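How many demonstrations before the start position stops mattering? (pick and place, single arm)

Asked by corska_bench
Tags: demonstrations, imitation, gripper, data quality

I am collecting teleoperated demonstrations for a simple task: pick up an item, move it over the table, put it in a tray. One arm, parallel gripper, one fixed camera and one wrist camera. Logging is at the default rate through Siso.

So far I have 200 demonstrations, all recorded by me. I trained on 176 and held back 24. Loss on the held-back set looks fine. On the arm, the policy is good when the item starts near the middle of the table and poor when it starts near the back edge. Typical failure: the gripper closes early, a few centimetres short, then carries on to the tray with nothing in it.

Questions:

1. Is this just too few examples, or is the spread of start positions wrong? I placed items by hand and did not write the positions down.
2. Should I keep demonstrations where I fumbled the grasp and tried again?
3. Does the tray need to move between episodes, or is it enough to move the item?

I would like to avoid recording another thousand if fifty well chosen ones would do it.

3 answers

Answer by Manju Rajput (accepted)

Spread first, then quantity. If you placed items by hand without a plan you almost certainly favoured the part of the table nearest to you. Go back through the first frame of each episode and mark the item's position on a grid. It is dull work but it takes an afternoon for 200 episodes. When we did this on our own set of 976, only 41 episodes started in the rear third of the table, and that was exactly where the policy failed.

What we do now:

Divide the reachable area into cells and print a list of cells in random order. The operator follows the list. No choosing.

Write the cell, the tray angle and the operator's initials into the episode notes at the time, before the next recording starts. Notes filled in afterwards are wrong often enough to be useless.

Vary the tray angle as well as its position. With a rectangular tray always square to the table, the policy learns one wrist angle for the release and keeps to it. Turn the tray and it has to look.

On retries: keep them, but label them. A missed grasp followed by a clean recovery is worth having, as it shows the policy what to do when the gripper has closed on nothing. A missed grasp followed by ten seconds of you thinking is not. We cut pauses longer than two seconds and drop the episode if there is more than one such pause.

Your early closing may be a separate fault. Check the time offset between the gripper signal and the camera. If the gripper command is logged when it is sent and the image when it arrives, the close can appear several images too early. In the middle of the table you get away with it. At full reach the arm is still travelling.
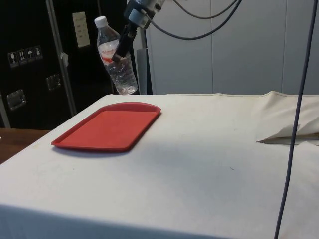 Bottles need a rule of their own. Decide where on the body the fingers should close and hold every operator to it, otherwise you get a mix of high and low grasps and the policy settles on something between the two. A bottle held high swings differently from one held at the middle, and the water level changes it again. We record the fill level as full, half or empty and leave it at that. Clear plastic is also harder on the depth channel than anything opaque, so do not judge your collection on bottles alone. Run a plain solid block through the same cells and compare.

For numbers: after rebalancing we stopped at 1368 episodes for six items. The last few hundred made little difference to success rate on the items already covered. I would record 60 more in your weak cells, retrain, and look before recording anything else.

Answer by staltetti_user4

Agree with the above on the grid. On question 3, moving the tray matters more than people expect. Ours stayed put for the first batch and the policy ignored it completely – we took the tray away and the arm still released over the same spot.

One addition. Get a second operator. Two people have different approach paths and speeds, and a policy trained on one person's habits is brittle. Do not go to five operators, though, unless you have agreed the grasp rules in writing first.

Answer by pk_malhotra_rig

just record more. we had the same thing and it went away by itself after a few hundred

Comment from Manju Rajput: Did you log the start positions? If not, it is hard to say whether the quantity or the spread fixed it.

Comment from pk_malhotra_rig: no

Comment from corska_bench, 27th September: Did the grid check. 9 of my 200 were at the back. The gripper signal was also early by three images, now corrected. Recording the weak cells next, with the tray turned each time. Will leave retries in with a label.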